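Teaching by demonstration: is teleop worth the hours, or are we all kidding ourselves?
Board index > Manipulation > Data and teaching

gritty_bearing
Joined: December
Posts: 47

I've been running our two-arm kitchen table for the Vokuleo pilot and I want a sanity check from people who don't sell anything. The pitch we got was that a person drives the arms remotely, you record it, you do that enough times, and the policy picks it up. We're at 230 recorded demos of the drawer task. My success rate on the real table is bad enough that I'm not going to post it until I've rerun the evals.

The setup, for anyone who missed my other thread: brown table, one arm per side, cameras on the table and one at head height. The operator stands behind and does everything by remote control. We tried hand guiding for a while first and dropped it. 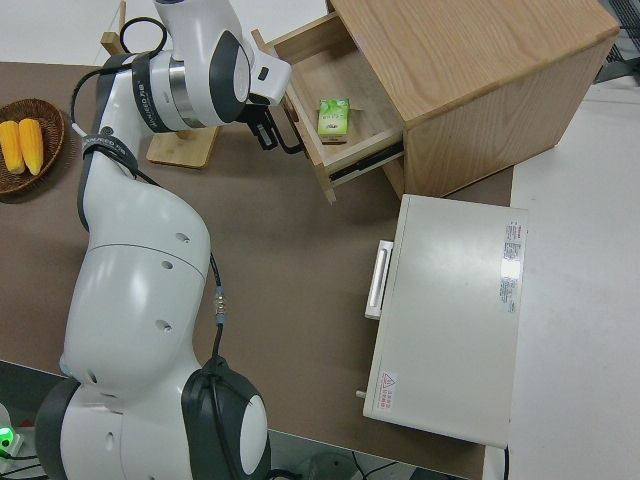

My main gripe is the drawer. Operators hate it. There's no force feedback on our rig, so they go by eye, and each of them has a private theory of how you open a drawer. One comes straight in, another comes from above with the fingers angled down at the front edge, and you can see how little room there is between the gripper and the wood when it's hanging there. Then the policy averages the two styles and does something neither human would do. I was told more data fixes this. I'd like to hear from one person for whom more data fixed this.

tomatillo_9

More data fixed this for me. Different task (lids), but same symptom. We went from garbage to usable somewhere past 700 demos.

gritty_bearing

Past 700 for ONE task? At that point I could write the trajectory myself and have my evenings back.

tomatillo_9

Sure, and your trajectory dies the first time someone bumps the cabinet. You said in the other thread that you want it to cope with the furniture moving. Pick one.

halfstep

Neither of you is going to like this, but I think the demos are the problem and the quantity isn't. 230 demos from people with "private theories" is several small datasets wearing one coat. We sat our operators down and agreed on a single way to do each step before recording anything else. I'll paste our sheet, it was written for a table a lot like yours. Adapt it, don't worship it.

Operator sheet, drawer and basket table

1. Start pose
Both arms parked outboard, grippers open. If you can't tell whether the camera sees the handle, it doesn't. Fix that before you press record.

2. Check the props
Corn in the basket, mugs on the tree, plates in the rack, item in the drawer. Props that aren't part of the task stay on the table anyway. Don't tidy them between episodes, and don't line them up nicely either.

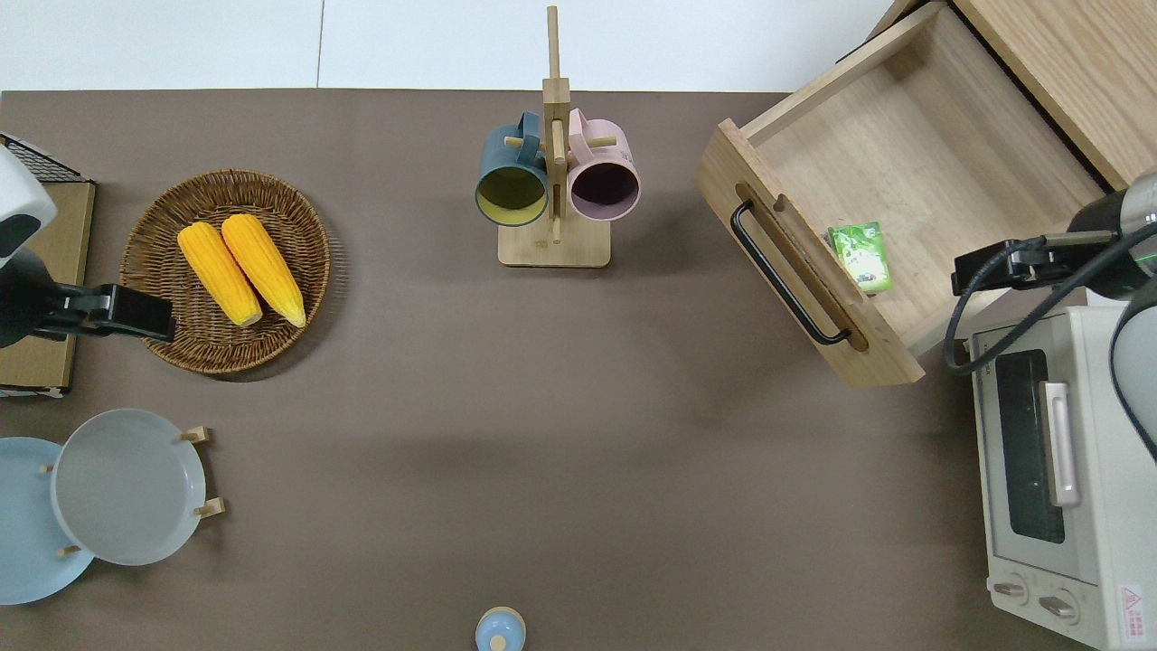
3. Approach
One approach direction per task, agreed by everyone. Slow down for the last stretch. No wiggling to "feel" for contact, you can't feel anything and the recording keeps the wiggle forever.

4. The idle arm
Leave it where it was parked. If you drift it while concentrating on the other one, throw the episode away.

5. Mistakes
A fumble you recover from cleanly can stay, tagged. A fumble where you got annoyed gets deleted. You know which one it was.

gritty_bearing

OK, that's more useful than anything in the manual. I have a problem with step 4 though. On a two-arm table the idle arm is always a bit in the way of something, and my operators nudge it so they can see. Throwing those out would cost me a third of the set.

halfstep

Then it costs you a third of the set.

ramanauskas_fan_club

Going to be the grump here. We bought the Ramanauskas course, did the discipline, had a sheet very much like that one. What we got was a policy that worked beautifully on the table we trained on, with the props where they'd always been. Swap the mug tree and the basket and it went for thin air. Consistent demos gave us a consistent habit. I'm not convinced anything was "learned" in the sense people put in their slides.

tomatillo_9

Did you vary the layout while recording?

ramanauskas_fan_club

A little. Not enough, obviously, but "you didn't vary it enough" is the answer to every failure in this field, and it can't be wrong, so I've stopped finding it helpful.

halfstep

That's fair. I'd still say consistent motion, messy layout. People mix those up. The human should do the same thing every time and the table should be different every time. Most groups end up doing it the other way around.

gritty_bearing

Guilty. Our layout barely moves. The operators reset it to tape marks.

tomatillo_9

TAPE MARKS

gritty_bearing

Yes yes. The tape's coming up tonight.

kusby_refugee

Can I ask about hand guiding? You said you dropped it. We went the other direction at Kusby, away from teleop, grabbing the arm and walking it through the motion. You feel the drawer stop. Nobody has to guess the depth off a monitor. Our operators learned it in an afternoon, where remote control took them weeks to stop looking drunk.

gritty_bearing

Two reasons. First, the operator's hands and elbows are in every camera view, and then at run time they aren't. Second, two arms. One person can't guide both and two people can't agree on when to start.

The other thing that bugged me was the cable.

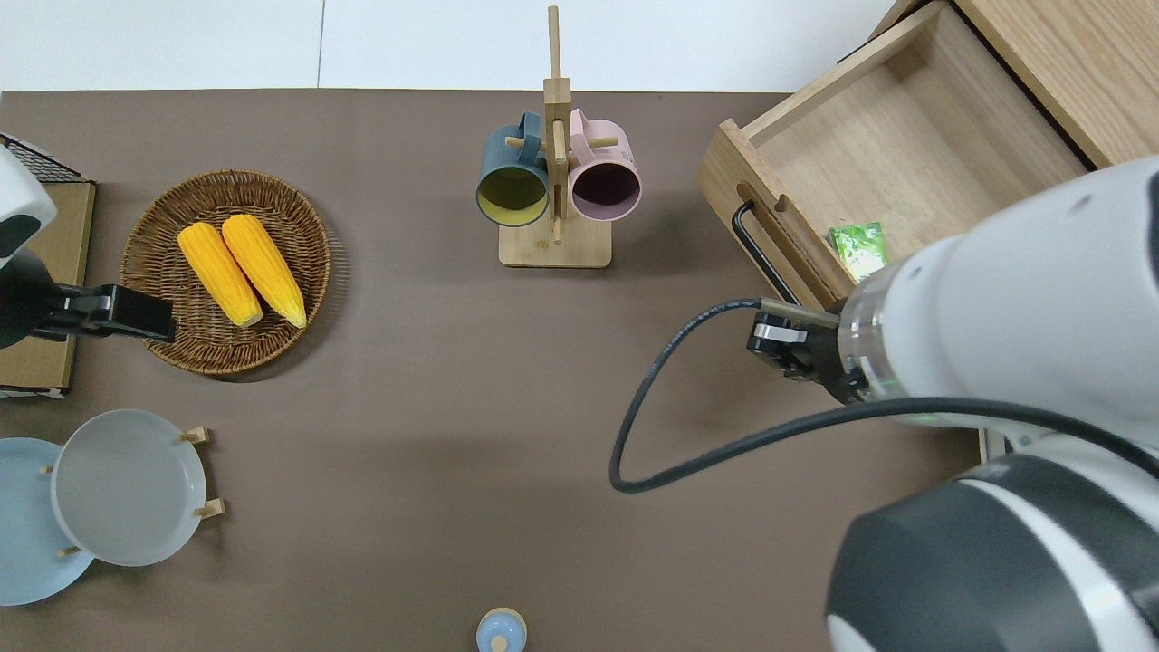
With someone pushing on the arm, it snagged more than it ever does under remote control, and people kept shoving it aside with a wrist mid-episode. We logged 107 hand-guided demos and I ended up using none of them for training. Maybe you had better routing.

kusby_refugee

We used a sleeve and clips. And we replayed each motion afterward with the person out of view and recorded the cameras on the replay. Doubles your time per demo, I'll admit that.

ramanauskas_fan_club

So the choices are: guess the depth, or do everything twice. Great field.

kusby_refugee

You could take up woodworking.

ramanauskas_fan_club

Don't tempt me. Has anyone here tried the Clitlow haptic handles? They claim the operator feels contact. I've only seen their own video and I don't believe a vendor video of a drawer.

tomatillo_9

Borrowed a pair. You feel a buzz. Whether the buzz means "touching the handle" or "pushing the cabinet across the table" is up to you.

gritty_bearing

That's what I figured. Plan for now: tape up, one approach for the drawer, idle arm stays put, re-record with my two steadiest people and retrain from scratch on only the new stuff. If it's no better I'm scripting the drawer and only using a learned policy for the grasp inside it.

halfstep

Keep the old set as well. Train on both and compare, otherwise you won't know which change did it.

gritty_bearing

I change four things at once and you want to know which one did it. Fine, I'll keep the old set. Will post numbers when I have some, good or bad.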